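Workshop Notebook, Paper Conservation
Cletundale Municipal Archive, Thu 5 September
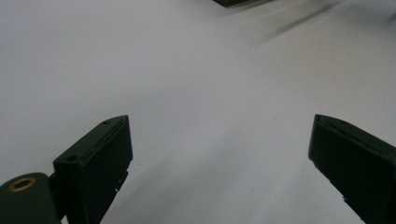

Pale surface under overhead light.

Entry by Nadja Wallner. Present: Verena Eberhard, Morenike Afolabi, Nhàn Trương (morning only).

Subject: wheat starch paste, comparison of batches for the Salo ledgers. Continued from the January entries, which should be read first by anyone joining the work.

The question carried over from January was whether the mottling found along the guard strips of the second ledger came from the paste or from the tissue. Verena Eberhard has maintained that the paste was undercooked. The undersigned considered the tissue more likely, on the grounds that the same sheet had given trouble when it was used for the parish maps. Both positions are recorded here so that the results can be read against them.

Batches. Three were prepared. Batch A followed the house recipe without change: one part starch to five parts deionized water by volume, soaked overnight, cooked over low heat with constant stirring, cooled in a covered jar and passed through the horsehair sieve. Batch B used the same proportions but was held on the heat for 23 minutes after thickening. Batch C was Batch A put through the sieve twice more and thinned with water to the consistency of light cream. Starch for all batches came from the one sack. The sack label should be copied into the supplies register, as this was omitted on opening.

Batch A thickened quickly and caught slightly on the bottom of the pan. The caught portion was left in the pan and not scraped into the jar. Batch B became noticeably more translucent toward the end of cooking and pulled away from the spoon in a ribbon. Morenike Afolabi observed that it had very little smell compared with A. Batch C gave no difficulty except for the time taken. The sieve needs to be re-tensioned on its hoop before the next session and must not be left to dry standing on its edge.

Test strips. Offcuts of blank ledger paper from the discarded binder's waste were used as the base, with strips of two weights of repair tissue. Strips were water-torn, not cut, and applied with the flat goat-hair brush. Each was covered with polyester web and blotter, then placed under glass and a light weight. Blotters were changed at the usual intervals. Nhàn Trương prepared the strips for A and B before leaving for the reading room. The undersigned prepared those for C, and the difference in hand should be kept in mind, as Nhàn applies paste more sparingly.

Observations on drying. The strips made with A cockled at the outer corners with the heavier tissue. The lighter tissue lay flat. With B, both weights lay flat, although the heavier tissue had a faint shine along one margin when tilted toward the window. It was agreed that the shine was surplus paste at the edge of the strip and would not be acceptable on the ledgers, where the strips will be seen by readers each time a page is turned. With C, adhesion was poor at the first attempt. The strip lifted from one end when the web was peeled back and had to be laid again. At the second attempt it held, with a softer feel at the fold than either of the others.

Mottling appeared on one strip only, from Batch A on the heavier tissue. This supports both explanations and settles nothing. A further strip on the heavier tissue from a different sheet is required before the matter can be closed. Verena Eberhard asks that it be noted that no mottling was found with B on either weight.

Flexing. Dried strips were opened and closed by hand along the fold in the manner of a page being turned. A was stiffest. B was satisfactory. C was preferred by all present for handling, subject to the reservation above concerning adhesion. It was suggested that C might be used for the tissue facing on the torn corners and B for the guards, where strength is needed. This is a reasonable division of work and is adopted for the time being.

Correspondence. Meinrad Tanner at the Skativik bindery has replied to the inquiry regarding the original sewing of the ledgers. In his opinion the supports were replaced at an early date and the present spine lining belongs to that repair. He recommends that the lining be retained wherever it is sound. His letter has been placed in the treatment file behind the condition report. The undersigned will answer him by the end of next week and will ask whether the bindery holds any papers concerning the earlier repair. He also asks for the return of the two sewing keys lent last year. They are in the tool drawer, in the brown envelope.

Condition of the first ledger. The back board remains detached and is to be kept in its own folder until the sewing has been assessed. Surface cleaning is complete up to the index. The ink in the index is more soluble than elsewhere, and a spot test with a barely damp swab took up color at once. No aqueous paste is to be used on the index pages under any circumstances until a remoistenable tissue has been tried. Staff working on the ledgers in the absence of the undersigned are asked to respect this instruction without exception.

Storage of paste. The jar of A from the previous session showed a thin skin and a sour smell and was thrown out. Jars are to be dated on the lid and on the side, as lids have been exchanged between jars. Paste kept longer than five days is to be discarded regardless of its appearance. The refrigerator shelf is shared with the photographic materials, and the two must be kept in their separate trays.

For the next session:
Soak starch the evening before. Morenike Afolabi has agreed to do this.
Repeat heavier tissue with A, from a new sheet.
Prepare a small quantity of remoistenable tissue for the index pages.
Re-tension the sieve.
Copy the sack label into the register.
Return sewing keys to Mr. Tanner with the letter.
Order blotter, heavy weight, full sheets.

Humidity in the workshop was higher than in January, and the drying behavior of the two sets of strips should not be compared without reference to the chart.

N. Wallner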